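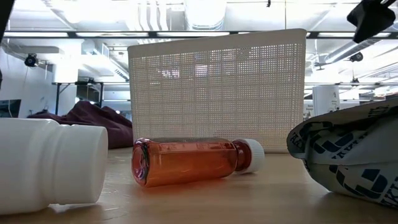
White bottle and amber bottle with ribbed screw cap, tabletop.

Narkanness Books, Clismont shop
Author event safety walk-through, with comments

Event: evening reading and signing, Hendrik Kuipers, for the paperback of his thriller Bogdan
Walk-through done by: Daranee Rungrueang
Second check: Atif Bajwa
Doors: 7 pm
Room limit with chairs set out: 30 seated, 11 standing at the back

Mark each line OK, FIX or N/A. Write a comment for every FIX. Leave the sheet at the front register when done.

1. Entrance and sidewalk

Front door opens fully and stays on its hook: OK
Door mat flat, corners down: FIX
Left corner curls up. Taped for tonight. Needs a new mat, the tape won't last. D.R.
Sandwich board clear of the curb ramp: OK
Entrance light working: OK

2. Aisles and shelving

Main aisle clear from door to reading area: FIX
New releases table was pushed out into the aisle for the paperback display. Moved back against Crime A to G. Please don't pull it out again once people start coming in. D.R.
Rolling shelves locked, all wheels: OK
Checked by pushing each one. The History unit has a stiff lock, press hard with your foot. A.B.
Rolling ladder tied off: OK
Nothing stacked on top of the tall cases: FIX
Two boxes of spring catalogs above True Crime. Brought down to the stock room.
Dump bins and spinners moved away from the chairs: OK

3. Seating

Chairs in rows with a gap down the middle: OK
Chairs linked in the front two rows: N/A
The links don't fit the new chairs. Asked Stuseo, who supplied them, whether there is a clip that does. No answer yet. A.B.
Wheelchair space kept open, front right: OK
Folding chairs opened and sat on: FIX
One has a cracked hinge. Tagged and put by the back door. Do not put it back in the rack.

4. Stage and sound

Riser level, no rocking: OK
Riser edge marked with white tape: FIX
Tape worn off on the left side. Redone at 5:15.
Microphone cable run along the wall and covered: OK
Speaker stands spread fully and pinned: OK
Extension cords in good shape, none plugged into another: FIX
Reading lamp was on two cords joined together. Swapped for the long one from the office.
Water for the author on the side table, away from the power strip: OK

5. Signing table

Table legs locked: OK
Line runs along the Fiction wall, not across the exit: OK
Book stacks on the table no more than 7 high: FIX
They were at 11. It looks good but the stacks slide when people lean in. Rest of the stock goes under the table in boxes. D.R.
Backup cartons stored low: OK
The publisher sent 500 copies for the week. Most are in the stock room, on the floor against the far wall, well below the sprinkler heads.

6. Fire and exits

Both exit signs lit: OK
Back door opens from inside without a key: OK
Path through the stock room to the back door clear: FIX
Hand truck parked in it. Moved twice today. Caradog Morgan will mark a spot on the floor for it.
Extinguishers on hooks, needle in the green: OK
Staff know where to meet outside: OK
Meet by the parking lot wall, same as last time.
No candles: OK
The display plan from the publisher showed some. We are using the battery ones.

7. Refreshments

Table on the hard floor, off the carpet: OK
Glasses: FIX
Use plastic. We had a breakage at the January event and were picking bits out of the carpet the next day.
Nut label on the cookie trays: OK
Paper towels and wet floor sign within reach: OK

8. First aid and staff

Kit stocked and seal unbroken: FIX
Seal was already broken. Small bandages and one roll of gauze missing. Topped up from the office drawer. No new seal available.
First aider on shift: OK
Manikandan Marar, here until close.
Phone at the register working: OK
Someone at the door counting people in: OK
Caradog has the clicker. When the room is full he stops entry and sends people to the signing line, which opens after the talk.

General comments

Mr. Kuipers will read from the first chapter and then take questions. He asked to stand in front of the riser for the questions. Fine, but the front row needs to be moved back one chair's depth before we open. Done.

House lights stay at half during the reading. Last time they were turned off completely and a customer missed the step by the Poetry corner. Please leave the dimmer alone.

Still open after tonight: front mat, chair clips, cracked chair, seal for the kit, floor marking for the hand truck. Atif to put these on the repairs list.

Checked a second time at 6:40 pm, all FIX items for tonight cleared. A.B.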